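# Replacing a failing CMOS battery in an older desktop

Applies to full-size towers with a socketed coin cell. Last revised February 2025.

A desktop that forgets its clock, drops its boot order or reports a checksum error at every start usually has a flat CMOS battery. The part is a CR2032 lithium cell, nominally 3 V. Replacement takes a few minutes and needs a cross-head screwdriver, a multimeter and something non-conductive to release the clip.

## Before opening the case

1. Enter the BIOS setup and write down any setting that differs from the default. SATA mode matters most. A Windows installation made in AHCI mode may not start if the board falls back to IDE.
2. If the drive is encrypted with BitLocker, find the recovery key and suspend protection.
3. Shut down fully. Sleep and hibernate are not sufficient.
4. Switch off at the wall, pull the mains lead and hold the power button for 8 seconds to drain the supply.

## Opening and access

Remove the side panel on the side away from the rear ports' mounting tray, then lay the tower flat with the open side up. The cell can then be lifted straight out, and a dropped screw is easier to find. Touch bare metal on the chassis before reaching in, and again after walking away from the bench. 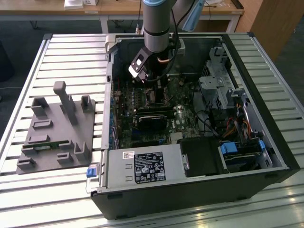
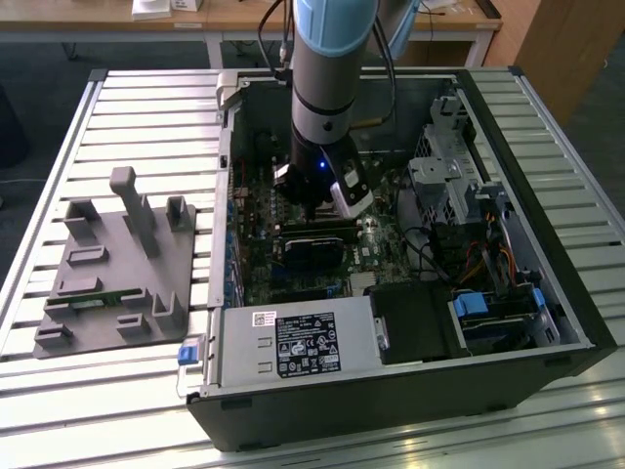
*Tower on its side with the panel off, motherboard facing up.*

The holder is often near the lower expansion slots. On some boards a long graphics card covers it. In that case undo the bracket screw, release the slot latch and draw the card out evenly. Do not rock it end to end.

## Changing the cell

1. Note which way up the old cell sits. The positive face, marked +, is normally uppermost.
2. Press the metal clip outwards with a plastic tool. The cell should spring up at one edge.
3. Measure it. A new cell reads slightly above 3 V; replace anything below 2.8 V.
4. Wait 9 minutes with the holder empty if a full reset is also wanted.
5. Slide the new cell under the fixed contact and press down until the clip engages.

Handle the cell by its rim. Keep both old and new cells away from children, and tape over the faces of the old one before taking it to a battery collection point.

## First start

Refit any card removed, reconnect the mains and enter setup. Set the date and time, restore the noted values, then save and exit. Resume BitLocker once the system has started normally.

If the clock is wrong again the next day, check the holder contacts for corrosion and confirm that the clear-CMOS jumper is in its normal position.

Corrections to Satish Chaturvedi, Kitness workshop notes.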